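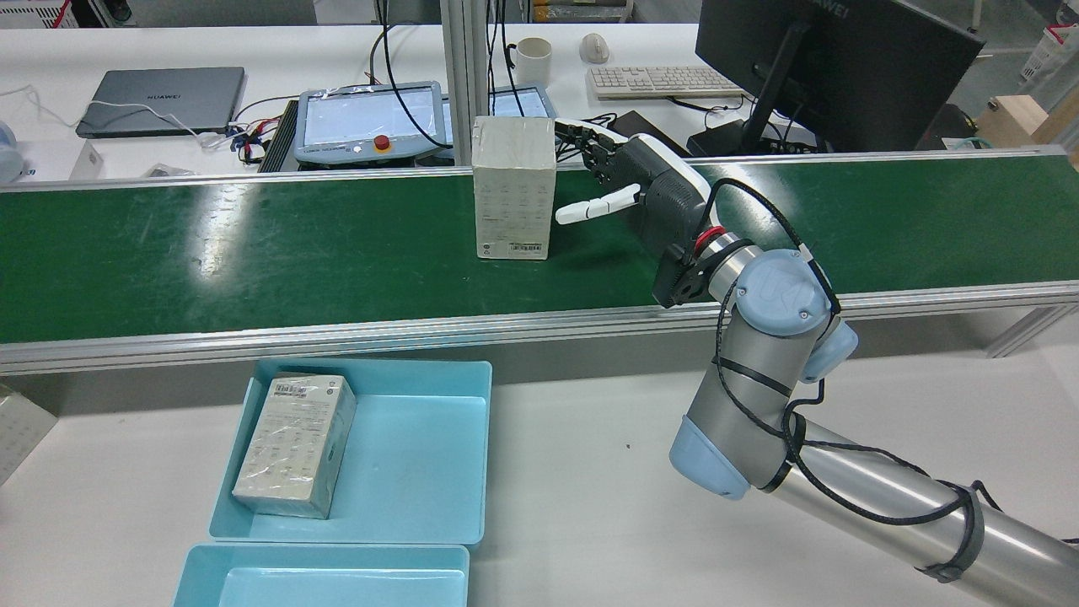
Friday, late

My feet hurt and I should be in bed, but if I don't put this down tonight I'll have forgotten half of it by the weekend, and I promised myself when I took the packing job at Reisinger that I'd keep this diary going better than I did at Rokley (three entries and a grocery list, I looked).

So today I got to spend the afternoon in the back with the robot hand. Natnael Belay has been working on it since March and he's been after me to come and see, because he wants the opinion of somebody who packs boxes for a living. I told him my opinion would be that I can do 543 in a shift with a sore thumb, and he wrote that down! I only meant it as a joke, but it was the true number from Tuesday's sheet so I suppose it's fine.

What I keep turning over is how hard the easy part is. Taking a box off the belt and putting it in a little blue tray - I don't think about that at all. I'm thinking about supper, or whether Mom's prescription is ready. My hand is opening to the right size before I've properly looked. Natnael has to think about every bit of it. Where the thumb goes, how far the fingers spread, how close to come down before closing. He talked about the thumb for so long that I started watching my own, and then of course I couldn't pick up my coffee like a normal person.

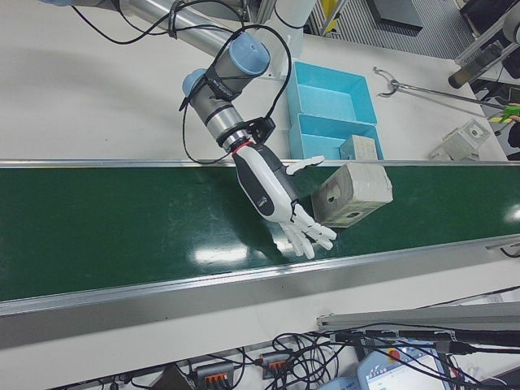

The thumb is the whole argument, according to him. The fingers can come down wherever they like, but if the thumb is pointing off on its own you haven't got a grip, you've got a rake. I said that sounded like my nephew with a fork. He laughed, then went right back to the screen, and I don't believe he heard another word from me until break.

Gemechu Lemma came by while we were standing there and the two of them got going on whether one of these will be any use in a house. Gemechu says 2 years. He read something, he's always read something. He wants it to unload the dishwasher at his place in Skukbridge and fold the sheets. Natnael said sheets! and put his head in his hands. A box has corners, he said, a box stays the shape you left it. I was with Natnael on that one. I've fought with a fitted sheet for most of my life and I was born with two hands and a good set of eyes.

Then again my grandmother washed everything in a tub and wouldn't have believed the machine in my hallway, so maybe I should keep my mouth shut. I'd be glad of some help with the lifting, that much I know. My back would be glad. I'm less sure how I feel about the rest of it, the hours and who gets them. I asked Natnael straight out and he was decent about it, he said he didn't know either. I liked him better for that than if he'd given me a speech.
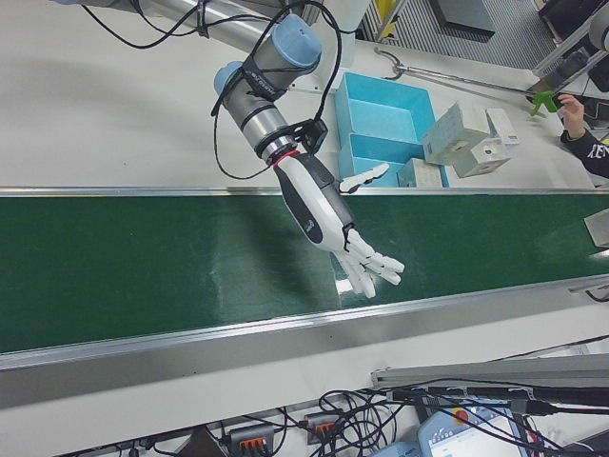

Things for tomorrow

Call Mom before ten. New insoles, the Bunus ones if they're not a silly price. Ask Gemechu for my casserole dish back, he's had it 60 days if he's had it one. And find the paper with the overtime hours on it - I think it's in the blue coat.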